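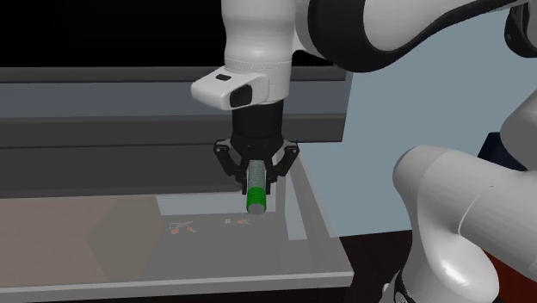
The simulated arm over the sorting bin, with a green cylinder in the gripper.

Frequently asked questions about the bench arm

I am writing this page since October, when the same questions began to arrive in my letter box again and again. The project is a robot arm for sorting small things on a bench in the shared workshop in Clendlow. I do the simulation and most of the software. Wenceslao Espinoza does the mechanical work and the wiring. If your question is missing, please leave it in the comments.

What is the arm supposed to do?

It picks up one small object, holds it over an open bin and lets it go. Our workshop has many drawers of mixed parts, and at the end of the evening they are never in the correct drawer. We began with round parts because they are the ones that roll off the bench.

Why do you use a simulation at all?

The workshop is shared, so I have the real bench for two evenings in a week only. The simulation I can run at my kitchen table whenever I like. Also, a mistake there costs me nothing. In our first month on the real bench we bent a bracket, and Wenceslao needed a whole evening to make a new one.

Must I have the same arm as you?

No. The program asks for a list of joints, their limits and the length of each link. If your arm has a description file, you can load it in place of ours. You will need to set the wrist again, and this is the part where most people write to me. Please check first that your gripper points straight down when all the wrist values are at rest.

Why a gripper with two fingers and not a suction cup?

We tried suction. On flat lids it was very good, but on ridged or curved parts the air came in at the side and the part fell. With two fingers we can press on both sides of a cylinder, and the ridges even help a little.

How hard does the gripper press?

We set it in the software, on a scale from nothing to 500. The scale has no real unit, it is only what the controller understands. For light plastic parts we stay in the lowest quarter. Please begin low and go up slowly.

The part hangs crooked in the fingers. Is this an error?

Usually it is not. When the fingers close above the middle of a long part, the lower end can swing to one side. For dropping into a bin this does not matter. If you want to place the part upright, take it nearer to the middle, and wait until it stops moving before you go down.

Why is the bin see-through in the simulation?

I made it so in order to see where the part is when I look from the side. A solid bin hides the last few centimetres, and there is where the trouble happens. You can change it in the settings of the material. It has no influence on the physics.

My part goes through the floor of the bin. What can I do?

There are 2 usual reasons. The first is that the bin has a picture shape but no collision shape, so it can be seen but nothing can touch it. The second is that the time step is too long, and the part has already passed the floor when the program looks again. Check the collision shape first, it is quicker. Then make the time step half as long and try again.

Does it work on the real bench the same as on the screen?

Not quite. On the screen every part has the same friction, and in life some are oily. The real camera has also trouble with our workshop lamps. I would say the movements agree well and the gripping agrees less well. We still correct the gripping by hand.

What power supply do you use?

A Voltton bench supply which Wenceslao already had. Any supply will do if it meets what the maker of your arm asks for. Put the stop button where your hand reaches it without looking. We had it behind the arm in the beginning, and this was foolish.

Can I visit and see it?

Yes, in the evening after seven, when one of us is there. Write before you come, please. Long sleeves and scarves must stay away from the bench while the arm has power.

Aranka Bognár

Last updated: October

Comments

Balogh: Thank you for the answer on the collision shape. Mine was missing on one wall only, so parts fell out sideways and I was looking at the floor for two days.

trarnetitz_workshop: Do you slow the arm down before the release, or only stop it? Ours throws things a bit.

Aranka: We slow down over the last part of the way, then stop, then open. If you open while it is moving it will always throw.

pete_in_the_shed: Would like a question on cables please. Mine catch on the elbow every time.

Contact: use the form on the workshop page | © Aranka Bognár and Wenceslao Espinoza | Back to top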